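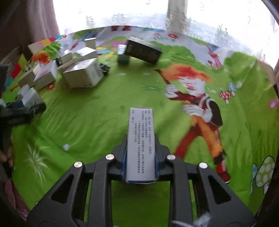

Pallavi Uniyal asked whether the medicine boxes can go back in the cabinet the same day the mat gets wiped. Yes, if you follow the order below. Boxes first, mat second, never both at once.

16 May 2021
By Devendra Upadhyay
Home Setup Guides > Playroom & Storage

Section 4. Clearing boxes off the play mat

Before you start
Kids out of the room. Pets too. You need the Sornlow tray, a marker, one dry cloth, one damp cloth.

CAUTION: Medicine boxes get picked up before anything else. Even ones you think are empty – treat as full until checked.

1. Set the tray on a table or shelf, 40 inches off the floor or higher. Not on the mat.

2. Pick up medicine boxes one at a time. Hold by the sides, not the end flaps. Flaps pop open and the blister strips slide out.

3. Stand each box upright in the tray, printing facing you. If the label is in a language you don't read, don't guess. Put it at the left end and ask whoever bought it.

4. Check the date. Past date goes in a seperate bag, marked. Do not put it in the kitchen trash.

5. Next, the other boxes. Ones standing on edge tip over easy so take those before the flat ones. Open, look, close.

Note: Leaflets stay with their box. A loose leaflet with no box goes in the bag from step 4.

6. Small stuff. Balls and so on – into the toy bin, not the tray. Run your hand flat over the mat, the busy cartoon prints hide things. A pill on a printed flower is hard to see.

7. Tray to the cabinet. Lock it. Try the door after.

Wiping the mat
8. Dry cloth first, far edge toward you. Then damp. Water only, no bleach, it takes the color off the print.

9. Leave flat for 28 minutes. Don't roll up a damp mat, it it will smell by June.

10. Lift one corner and feel the underside. Dry? Roll it, print side in. Still damp, another 12 minutes.

CAUTION: Don't stand anything heavy on a rolled mat. Creases stay in and a crease is a trip hazard.

If the tray is full
Don't stack. Stacked boxes crush at the corners and you can't read the ones underneath. Use a second tray, Joshi or Sornlow, same depth. The deeper Briler one won't fit a standard cabinet shelf with the door shut.

Next: Section 5, Labeling the cabinet shelves.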